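Gripper trials, Clostdale bench

Luratel says the Besora gripper can swap drives without a person standing by. We have our doubts — the sales sheet was written around one easy chassis. Pictures from the wrist camera follow.

1. Besora, drive bay
Drive in its blue caddy, partly out of the cage. The cables are close by, and I'd want more clearance.
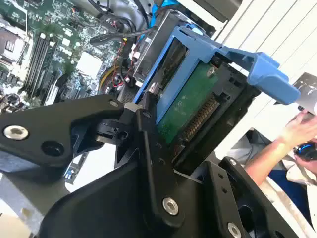 2. Ilie, same job
No pictures until December. The controller is still on order, and we'll believe the 3000 cycle claim when we've run it.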